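Zendine Kneath Two-Arm Workstation

Home > Equipment > Manipulation > Kneath > Open day and demonstrations

The Kneath is an upper-body humanoid with two arms and multi-finger hands, supplied for bench work on small packaged goods and tableware. It is shown to customers at our Plolinberg site during the October open day and by appointment through the year.

Demonstration task

The standard table task uses one plate and one small purple pack on a white table. The right hand handles the pack. The left hand stays open on the other side of the plate unless the visitor asks for a two-handed routine.

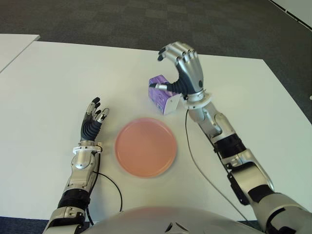 Grip force is set per item in the Bultiden control software. Cartons and soft packets use separate profiles, and the operator selects the profile before the arm leaves its start position. Profiles can be edited at the console during a visit. Changes are discarded at the end of the session unless saved to a customer file.

Visitors may bring their own samples. Items must be dry, closed and under 63 mm across the narrow side. Glass is not accepted on the open day. Send sample dimensions with the booking form so that a profile can be prepared.

Camera views

Two types of view are available on the console: one from the head, looking down over the table, and one from close to the hand. The hand view is not corrected for rotation, so the room may appear sideways on the monitor. Both can be recorded and taken away as plain video files.
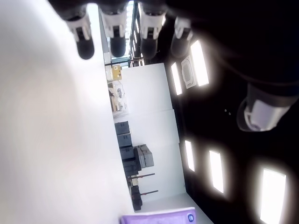 Fingers and thumb in the hand view, with the room turned on its side.

Specifications (demonstration unit)

Arms: 2
Item profiles stored: 47
Maximum sample width: 63 mm
Service interval: 3000 operating hours
Control software: Bultiden
Hand cables: external, one per arm

Cable slack must be checked before each session. Allow enough for full wrist travel and keep the loops clear of the item being picked.

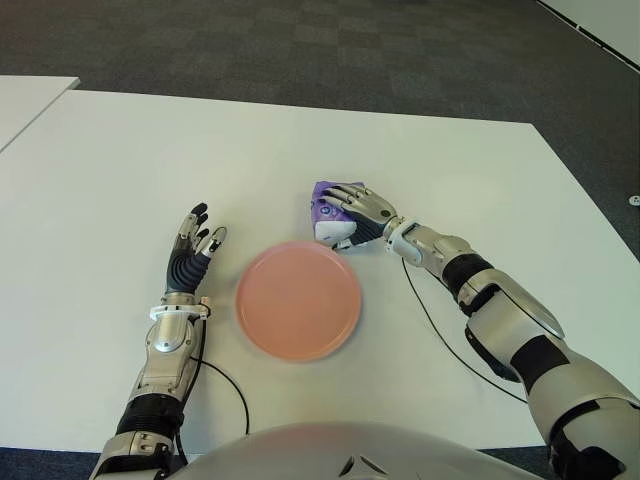

Photo: Zendine / Sioned Prydderch

Visit format

Each group session runs 17 minutes, followed by questions at the console. The operator runs the table task once at reduced speed and once at the speed agreed with the group. Customers with a booked appointment can extend this to a half day, including profile setup on their own items.

The first session starts at 9:30 a.m. Groups assemble at reception and are taken through together. Bags and coats stay outside the work area.

Booking

Use the visit form and enter "Kneath" in the equipment field. Technical questions before the visit go to Sioned Prydderch, applications desk, Plolinberg.

Related: Kneath spare fingertip sets | Bultiden release notes | Service contracts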